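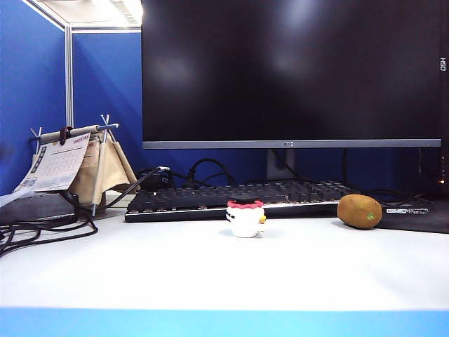 Our project group spent the fall term looking after one small pick-and-place cell, which everybody in the lab calls Mirnus, and this report tells how we set it up, how we kept it running and what we had to repair along the way. We should say at the start that none of us had ever maintained a machine before, and we are very grateful for the patience we were shown! The cell shares its corner with ordinary desk work, so a good deal of our job had to do with everyday things such as cables. On the white desk with the black keyboard there are black cables looped across the left side and more of them coiled behind, and that kind of tangle was the first thing we learned to take seriously, before we had touched a single setting in the software.

Where we started

We took the cell over in September. It came with a thin folder of notes from the group before us, a box of spare parts, and a service log that stopped in the middle of a page. The controller is a Rathjen unit (the older model, with the fan on the side), and the arm sits on a base plate that was drilled in the Fellholm workshop downstairs. The folder told us how to switch everything on, and it told us very little about what to do when something would not switch on, so we decided early that our own notes should be longer than we thought anybody would want. You will have to judge for yourself how well we kept to that.

Setting up

Leveling the base plate took us the whole first afternoon and most of the next. We had tightened all the bolts fully one after another, going around in a circle, and the plate rocked. Our supervisor had us loosen everything, snug the bolts lightly in a cross pattern, check the level, and only then tighten them for good. After that the arm came back to its home position nicely, and we moved on to teaching it the pick points.

We taught the points at low speed with one person on the pendant and another beside the stop button, and we wrote each point down by hand as well as saving it. The writing down felt slow, and we grumbled, but in the fourth week we overwrote the wrong file and the paper copy let us put everything back before lunch. We kept the small objects for the pick trials simple at first and let the shapes get stranger as we grew braver. Soft, round things gave us the most trouble, and we ended up lowering the closing force twice.

Regular care

The maintenance plan we settled on is built on the cycle counter. Every 490 cycles we wiped the finger pads, looked over the connectors and ran the homing check. At 4,000 cycles we did the long service, with fresh grease on the wrist joint and every cable clamp opened, looked under and closed again. The long service needs 60 minutes if the tools are laid out beforehand. Ours took a whole lot longer the first time, mostly because the right hex key was in somebody's backpack.

The fault in the gripper line

Our one real repair began as a nuisance. The gripper would stop answering, then wake up again by itself, and the log showed nothing but a lost connection. We suspected the Urnetti interface board and swapped it, which changed nothing at all. Then we tried a different port, and then we reloaded the settings, and the fault went on coming and going as it pleased.

What led us to it in the end was moving the arm very slowly by hand with the drives off while one of us watched a meter on the line. At full reach to the left the reading dropped out. The cable had been clamped too short at the elbow, and a wire had worn through inside the sleeve where we could not see it. We made up a new cable with a more generous loop, added a second clamp, and labeled both ends. We ran the left-hand reach for 3 days afterward with no dropouts, and the old interface board went back into the spares box with a note saying it is fine.

For the next group

Please test the cable before you change a board. The spare finger pads are in the flat box under the pendant hook, and the torque values are on the inside cover of the new log. We would have liked to try a proper cable guide along the upper arm, and we have left our sketches in the folder with the clamp spacing marked in pencil.

Project group Mirnus, January 2025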